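Flivilthorpe Repair Group
Minutes, March meeting, 5 p.m.

1. Donated desktops
Illow has offered 28 towers. Agreed to accept them and check memory first.
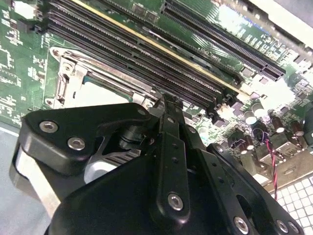 Memory slots and processor socket, green motherboard

2. Budget
Balance is 885. Nahuel Benítez asked for 3 tubes of thermal paste from Durán. Approved.

3. Cases
Towers to be laid on their side before any work on the board. Power supply stays in unless it fails the test.
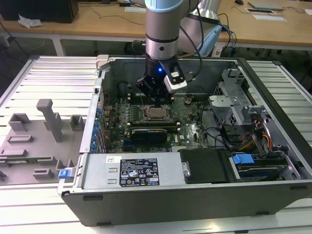 Josefina Yáñez said she would sooner pull every power supply, as the last batch from Uvholm had two bad ones. Left open until April.

Closed 6:10.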